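Section 4. Setting the Table and Running the First Pick

Revised Nov 29, 2018, for the Gallach student robotics club. Replaces the two loose pages that used to be taped inside the Ra cabinet door. If you still have those pages, throw them out. They have the homing steps in the wrong order.

Read Section 3 (power and emergency stop) before you touch anything in this one. The Forner software manual covers much of the same ground and says a new team can be picking objects in minutes. Maybe so, with one clean block on a bare table. Plan on a full afternoon and be glad if you finish early.

4.1 What you need

The table with its padded cover
The printed cloth
The object bin
The club laptop with the Rimus control program already installed
The log sheet and a pen that works
Two people: one at the laptop, one at the stop button

The person at the stop button does not help with the laptop, look things up, or fetch objects. This has been ignored often enough that it is now the first thing a club mentor will ask you about.

4.2 Laying out the table

1. With the arms powered down, pull the padded cover tight over the table. It should lie flat along the front edge.

2. Lay the cloth over the cover. Leave a strip of the cover bare on the right, wide enough for the right hand to wait over it without touching cloth.

3. Do not iron the cloth or tape it down. Small wrinkles are fine and we want them in. A program that only works on a smooth cloth has learned less than the team thinks it has. Large folds are another matter, so press those out by hand.

4. Take objects from the bin and put them on the cloth. Mix the shapes. Include at least one that is rounded, one flat box, one tube, and something small enough to be annoying.

5. Lay some of them at an angle, and let at least two of them touch or overlap. Teams like to space everything out in tidy rows before a demonstration. The judges have seen tidy rows.

6. Keep the bare strip clear of objects.

NOTE: The vase goes on its side for all practice runs. Standing it up is allowed only after a team has logged a full set of clean picks, and then only with a mentor in the room.

NOTE: Tubes and packets must be closed. Check the caps yourself. The label on the bin says "all sealed" and it has been wrong before.

4.3 Moving to the ready position

1. Clear hands and sleeves from the table. Say "clear" out loud and wait for the person at the stop button to say it back.

2. In Rimus, open the Arms page and choose Home. The left arm homes first, then the right. If both start together, stop at once and check that you loaded the club profile and not the factory one.

3. Choose Ready. The left gripper should come up over the near left part of the cloth. The right hand should open and hold over the bare strip.

4. Look at the arms. Then look at the screen. If the two disagree, believe the arms. The screen shows where the program thinks they are, and that picture can be stale after a dropped connection.

5. Check the cables by eye along their whole length, down to the floor. They need slack, but a loop must never sit where an arm can catch it or a foot can find it.

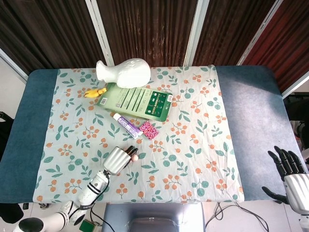 Figure 4-1. Mixed objects on the cloth, left gripper over the near side, right hand open over the bare strip.

Do not try to copy the layout in Figure 4-1 object for object. Past teams did, down to the angle of the green box, and ended up tuning their settings to one table on one day. Use it to judge how crowded the cloth should be and where the hands belong.

4.4 Running the first pick

1. On the Tasks page, choose Single Pick. Leave Auto Sequence alone for now.

2. Set the speed limit to 122. The program accepts anything up to 357, and somebody on every team wants to see what that looks like. The answer is a bent fingertip and a wait for parts.

3. Set the grip timeout to 3000 milliseconds. The default is shorter and gives up on small objects before the fingertips have closed.

4. Choose one target by clicking it in the camera view. Start with something light that has clear edges. The small yellow toy is a fair first choice. The vase is not.

5. Read the name the program gives the target. It may be wrong, and a wrong name does not always matter. A wrong outline does. If the outline takes in part of a neighboring object, cancel and click again.

6. Say "moving" and press Start.

7. Let the arm complete its approach without anyone reaching in to straighten the cloth. If the cloth bunches under the gripper, press Pause and use Retreat before you fix it.

8. When the arm has stopped, write down the result by hand. Do this before you talk about it.

CAUTION: Pause holds the arms in place under power. It is not the same as Stop. Never put a hand between the gripper and the table while the program is paused.

CAUTION: If an object slips out of the gripper, let it fall. Foam and cloth will take care of most of it, and anything in the bin can be replaced.

4.5 Recording results

The Forner program shows a success rate in the corner of the Tasks page. Do not copy that number into your competition notebook. It counts a pick as good when the gripper reports contact, and the gripper will report contact with the cloth, the table, or the side of a box it never lifted.

For club purposes a pick is good when the object is off the cloth and stays held until you release it. Anything else goes down as a miss. "Almost" is not a column on the log sheet, though it keeps getting written in.

Log each try on its own line with the target, the speed, the result, and what was touching the target when you started. That last one is the column teams skip, and it is the one the mentors read.

4.6 If it does not work

Arm stops short of the object. The table has probably been bumped since calibration. Redo Section 3.6. Do not fix it by adding an offset - the next team will inherit your offset and spend a day finding it.

Gripper closes on cloth. Raise the approach height by 2 millimeters and try again. If you need to do that more than once, the fault is somewhere else.

Flat box cannot be picked. This is common. The box lies low and the gripper wants something to close around. Try a corner that rests on another object. Some teams have used the right hand to tilt the box first, with mixed results.

Shiny packet is not detected. Turn off the light nearest the table. The release notes say this was fixed. We still see it.

Right hand drifts from the ready position. Press Stop, home both arms, and tell a mentor. Do not keep running with the left arm only.

4.7 Shutting down

1. Release any held object onto the cloth.

2. Choose Home and wait for both arms to finish.

3. Close Rimus before you cut power. Doing it the other way around loses the last log file.

4. Put the objects back in the bin. Fold the cloth or roll it, whichever you like, but leave the padded cover on the table.

5. Coil the loose cable ends and hang them on the side hook.

6. Sign the log sheet and leave it in the Ra cabinet.

Section 5 covers two-handed tasks. Do not start it until your log sheet has been checked.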